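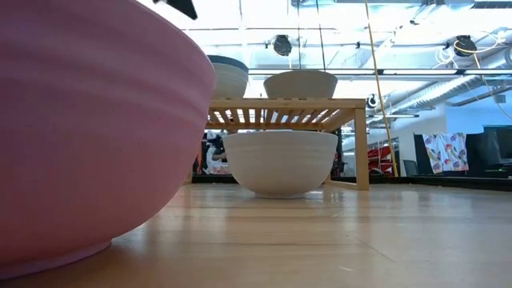

Trollance Tischstation mit zwei Armen

Anbieter: Larkwood Laborausstattung
Artikelgruppe: Manipulation, Tischgeräte
Lieferzeit: bis zu 11 Wochen ab Auftragsbestätigung
Preis der Grundstation: auf Anfrage
Zubehör: ab Lager, Preise weiter unten

Die Trollance Tischstation ist ein Arbeitsplatz für zweiarmige Greifaufgaben mit Alltagsgegenständen. Typische Aufgaben sind das Einräumen von Schalen in ein niedriges Regal, das Stapeln und Umsetzen von Geschirr und das Ablegen kleiner Teile in Behälter. Die Station wird vormontiert geliefert und am Aufstellort verkabelt. Sie richtet sich an Institute, Entwicklungsabteilungen und Ausbildungsstätten, die mehrere gleiche Plätze aufbauen und die Kosten je Platz vorher kennen wollen.

Lieferumfang der Grundstation

Tisch mit Holzplatte und umlaufendem Rahmen aus schwarzem Aluminiumprofil
Zwei Arme, schwarz, seitlich am Tisch montiert
Zwei Parallelgreifer mit je zwei Fingern
Steuergerät mit Netzteil
Kabelsatz für die Verbindung zwischen Armen und Steuergerät
Not-Halt-Taster mit Anschlussleitung
Betriebsanleitung auf Deutsch und Englisch

Nicht enthalten sind Rechner, Monitor, Tastatur, Kameras und Übungsobjekte. Auch ein Schreibtisch für den Bedienplatz gehört nicht dazu. In den Anfragen wird er oft vergessen und dann aus einem anderen Topf nachbestellt.

Zubehör und Preise

Objektsatz Schalen mit Lattenregal: 169 Euro
Schalen in verschiedenen Farben und Größen, dazu ein niedriges Regal mit Lattenauflage. Die Schalen lassen sich stapeln. Nachkauf einzelner Schalen ist möglich, der Farbton kann zwischen den Lieferungen abweichen. Wer Farben in der Auswertung unterscheidet, bestellt Ersatz am besten gleich mit.

Kamerapaket Hamdy: 1178 Euro
Drei Kameras mit Halterungen und Leitungen zur Befestigung über oder neben dem Tisch. Die Halterungen passen auf das Profil der Station und auf gängige Deckentraversen. Die Montage an der Decke ist Sache des Betreibers.

Greiferpaket Zusent: 1459 Euro
Ein kompletter Ersatzgreifer mit Anschlussleitung und einem Satz Wechselfinger. Bei mehr als zwei Stationen empfehlen wir ein Paket als gemeinsame Reserve. Greifer sind das Teil, das im Dauerbetrieb am häufigsten getauscht wird.

Alle Preise sind Nettopreise je Stück ohne Versand. Hochschulen und Berufsschulen erhalten auf die Grundstation einen eigenen Preis, auf das Zubehör nicht.

Was in die Budgetplanung gehört

Die Grundstation ist der größte Posten. Daneben fallen Kosten an, die im Angebot nicht stehen oder nur als Option aufgeführt sind.

Strom und Netz. Jede Station braucht einen eigenen abgesicherten Stromkreis. Rechner und Kameras sollten getrennt davon angeschlossen werden. Netzwerkdosen sind in älteren Räumen meist auf der falschen Seite. Eine Leitung quer über den Boden ist auf Dauer keine Lösung, also Kabelbrücken oder eine Zuführung von oben einplanen.

Boden. Die Station steht auf Beton, Industrieboden oder fest verlegtem Holz. Auf schwimmend verlegten Böden überträgt sich die Bewegung der Arme auf den Tisch, dort muss der Rahmen verschraubt werden. Stellflächen werden üblicherweise mit Klebeband markiert, damit der Tisch nach dem Reinigen wieder an derselben Stelle steht.

Licht. Glänzende Oberflächen und helle Decken stören manche Kameras. Vor der Bestellung lohnt sich eine Probe bei Tageslicht und eine am Abend. Verdunkelung oder matte Blenden kosten wenig, müssen aber bei der Haustechnik oft lange vorher angemeldet werden.

Platz. Neben dem Tisch wird eine Fläche für Bedienplatz und Steuergerät gebraucht, dahinter ein Streifen für Wartung und Kabel. Bei mehreren Stationen in einem Raum rechnen wir den Abstand im Angebot mit ein. Eine Grundrissskizze mit Türen, Fenstern und Steckdosen genügt dafür.

Verbrauch. Fingerbeläge, Kabelbinder und Übungsobjekte laufen über das Jahr mit. Setzen Sie dafür einen kleinen Jahresbetrag an. Viele Häuser können nach Abschluss der Investition nichts mehr auf dieselbe Kostenstelle buchen.

Einweisung. Ein Tag vor Ort ist bei Abnahme von mindestens zwei Stationen enthalten. Bei einer einzelnen Station wird er nach Aufwand berechnet, Anfahrt extra. 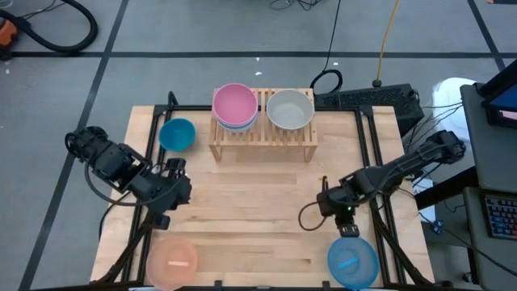
Zweiarmiger Tischaufbau mit Lattenregal und Schalen. Unter dem rechten Greifer eine blaue Schale mit einem kurzen blauen Streifen.

Objekte auswählen

Schalen sind ein guter Anfang für die Erprobung. Sie haben einen Rand, den ein Parallelgreifer fassen kann, und sie kommen in Größen, bei denen Stapeln und Ineinandersetzen unterschiedlich schwer ist. Durchscheinende Schalen sind für Kameras anspruchsvoller als deckende. Im Objektsatz können Sie zwischen beiden Ausführungen wählen oder mischen, der Preis bleibt gleich. Bitte bei der Bestellung angeben, sonst liefern wir deckend.

Sehr große Schüsseln passen zwar auf den Tisch, aber nicht in jedem Fall unter die Lattenauflage. Messen Sie eigene Objekte vorher aus und schicken Sie uns die Maße mit. Glas und Keramik sind für den Einstieg ungeeignet.

Bestellung in Stufen

Wer den vollen Betrag nicht in einem Haushaltsjahr unterbringt, kann aufteilen. Üblich ist diese Reihenfolge:

Stufe 1: Grundstation und Objektsatz. Damit lässt sich die Station aufstellen und im Handbetrieb nutzen.
Stufe 2: Kamerapaket und Rechner. Der Rechner kann aus eigenem Bestand kommen, die Mindestanforderungen stehen im Datenblatt.
Stufe 3: Greiferpaket, weitere Stationen, Wartungsvertrag.

Zubehörpreise halten wir zwischen den Stufen, wenn alle drei im ersten Angebot enthalten waren. Für die Grundstation gilt das nicht, sie wird zum jeweiligen Tagespreis abgerechnet. Bestellungen, die noch im laufenden Haushaltsjahr geliefert werden sollen, müssen bis Ende August bei uns sein.

Wartung und Gewährleistung

Die Gewährleistung beginnt mit der Abnahme am Aufstellort. Fingerbeläge und Leitungen an den Armgelenken gelten als Verschleißteile. Der Wartungsvertrag umfasst eine Durchsicht im Jahr, das Nachziehen des Rahmens und die Prüfung des Not-Halts. Ersatzgeräte während einer Reparatur sind nur mit Vertrag möglich.

Angebot anfordern

Für ein Angebot brauchen wir die Anzahl der Stationen, eine Raumskizze, die gewünschten Zubehörteile und die Angabe, ob in Stufen bestellt wird. Rückfragen zur Deckenmontage bitte mit Foto der vorhandenen Träger. Das Datenblatt und die Maßzeichnung des Rahmens schicken wir auf Wunsch mit.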